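Sorting caps by how they hold their shape

The cap drawer reached capacity in November. It is a Letimley unit, 40 cm wide and 16 cm deep on the inside, and it had been filled the way most cap drawers are filled: brims in all directions, crowns pushed flat by whatever landed on top. I spent part of a Saturday working out a better arrangement, and these are my notes.

A baseball cap has three parts that matter for storage: the brim, the front panels and the back panels. The brim is stiff and keeps its curve unless something heavy sits on it. The front panels may or may not have backing behind them. The back panels are almost always soft, and they crease first.

Light fabric is the hardest to store. A fold that would not show on a dark cap shows on cream, and so does any dust that settles in it. Perforated panels also relax faster than solid twill in my experience, so I keep anything with vent holes out of the bottom of a stack.

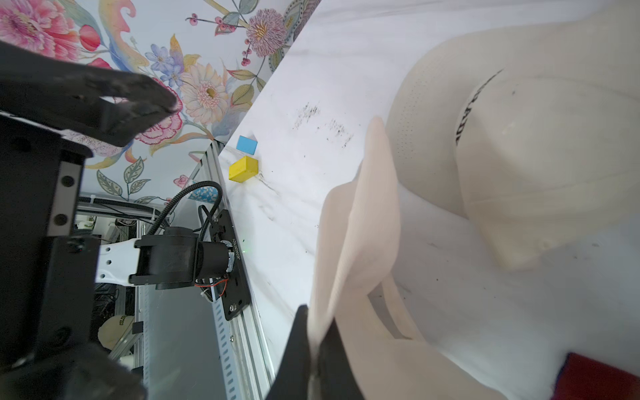

Cream fabric in soft folds, with a patch of small dots beside the lettering.

The usual advice is to push the back half of the crown into the front half and nest the caps in a row. This saves space. It also puts a crease across the back panels, and on unlined caps the crease stays. I now nest without folding: each cap sits over the one behind it, all brims facing the same way, seven to a row at most. Past seven the row starts to lean and the front cap takes the load.

Before nesting I spread everything on a flat surface and sort by color, then by crown stiffness. Caps with the same lettering are easy to confuse when only the brim is showing, so color has to do the work.

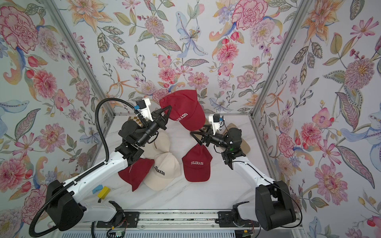
COLORADO caps in red and cream on the marbled top, and a tan one farther back.

Stiff crowns go at the back of the row and soft ones at the front. Light colors get their own row. I tried the Salero wire divider between rows and took it out again, as it marked the brims. A strip of Badivwood shelf liner folded double works better and can be cut with scissors. The Pruvost hanging rack is an option if you have a closet door free, but its clips grip the brim edge and leave a dent in softer ones.

Cleaning comes before storage. Sweat left in the band will yellow a pale cap over a season. I use cool water, a drop of dish soap and a soft toothbrush on the band only, then dry the cap over an upturned bowl overnight. The dryer is out of the question for anything with a cardboard brim, and older caps often have one.

Next on the list is the winter hat box, which has no brims to align and will need a different method.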